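Re: [milbridge-hall] Tablecloths, again
From: Kha Nghiêm
Date: 16/07/2021
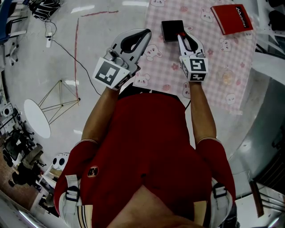
I have read Afonso's message twice and remain on the side of the cloths. The tables at Milbridge have been scratched since before either of us joined, and a plain white cover makes the place look like a blood drive. Pink gingham with bunny faces and little flowers is cheerful, and it hides crumbs, which white never did. A red book left on it looks as if somebody chose it to match. I will grant that a small black box is easy to spot on pink, so anyone who loses one has no excuse.

Afonso Cardoso wrote:
> We now own 9 cloths and I can't find one that a grown adult
> would pick. Could we please go back to plain before January?
> Antunes has white ones, wipe-clean, and will deliver.

Wipe-clean means sticky, Afonso. We tried that with the 2 from Skurkham and people's sleeves stayed behind when they stood up.

If you want a project, the cupboard needs one – everything in it is folded by someone who was clearly in a hurry. I can do the ironing if you bring the board back.

Kha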